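Letter Table Starts Up Again in August
Fanddale Family Learning Newsletter, 7/27/20

The letter table is coming back next month in the front room at Fanddale. It needs very little: foam letters, a few round plates and a clear tabletop. Children pick letters out, sort them and put them together in small groups.

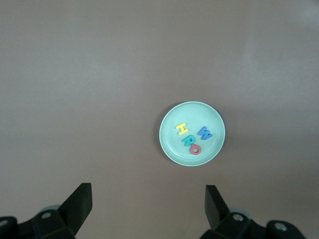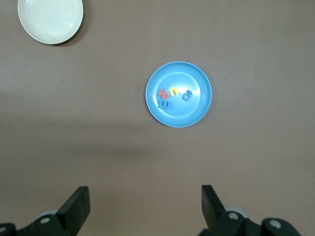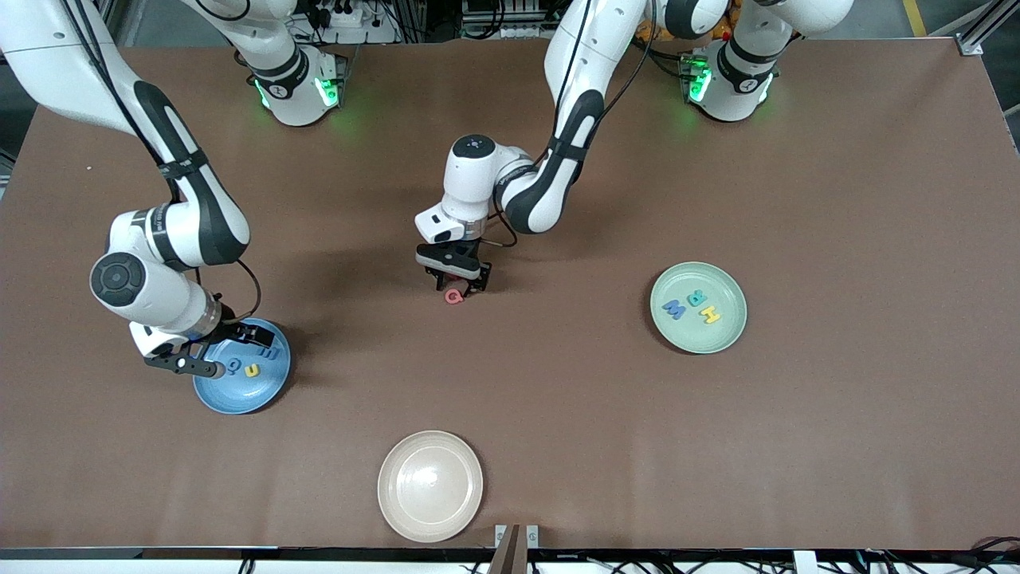 Foam letters and plates on the brown tabletop.

We use plates for a simple reason – they keep a group of letters in one spot. A child can slide a whole plate across to a neighbor without losing anything, and the raised rim stops letters from wandering onto the floor. Any shallow plate will do at home. Plain colors are best, as a busy pattern makes the letters harder to pick out.

Start with a handful of letters. Four on a plate is plenty for a younger child. Say the name of a letter and let the child find it, then trade places and let the child do the asking. Letters will land at all angles, and that is fine. Turning an H or a W the right way up is good practice, and so is finding out that a W turned over makes a fair M.

Older children can sort by color first and then by shape. Round letters such as O, Q and G go on one plate, and straight ones such as H and E go on another. R usually starts an argument. Let them settle it themselves.

The Clarkotura sheet of short words will be on the side table again. It has 40 words, all of them two or three letters long, and you may take a copy home.

A note on cleaning: foam letters can be washed in warm water with a little dish soap. Press them in a towel and leave them flat overnight. Please don't put them in the dryer – we lost a good set that way last winter.

We are also short of vowels. If you have spare foam letters at home, any size or color, drop them in the box by the door. Odd ones are welcome, and we can always use another E.

Children under 3 need an adult beside them at the table. Everyone else can come and go. There is no charge and no sign-up.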